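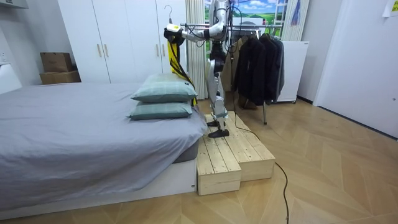
A yellow and black garment on a wire hanger beside a bed with a grey fitted sheet.

A clothes hanger is a shaped support on which a garment is hung by the shoulders or waist. The common type has a hook, by which it is carried on a rail, and two sloping arms. Hangers are made of wood, wire, plastic or padded cloth. Mikmont, a maker based in Riihimäki, lists 100 patterns, most of them for shirts and knitted tops.
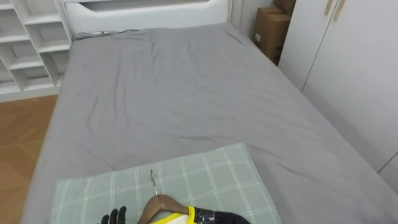 In small bedrooms the bed is often used as a working surface when clothes are put on hangers. The garment is laid flat, the hanger is passed in through the neck or the hem, and the shoulder seams are set along the arms. Tops with a tight collar are filled from the hem – this avoids stretching the neckline.
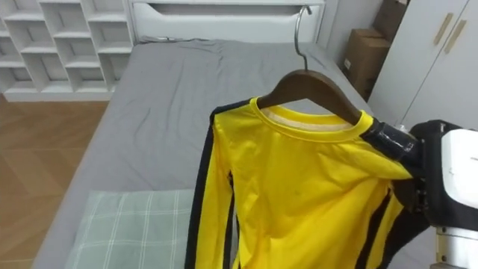

Which way should the hook face?
Towards the back of the wardrobe, so that every hanger lifts off the rail in the same direction.

Wardrobe rails are usually fixed high enough to keep long garments off the base. The Dultstead pattern has a single rail 900 mm long, with a clear gap of 2 cm between the hook and the top panel.
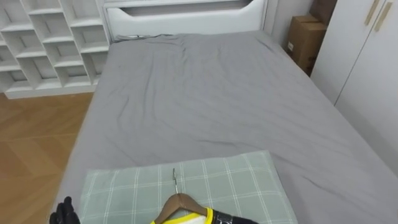 Heavy knitwear is normally folded and kept on open shelves, as its weight pulls the shoulders out of shape. Coats need a broader arm than shirts. Wire hangers are the thinnest and take up the least rail space, but they may mark soft cloth.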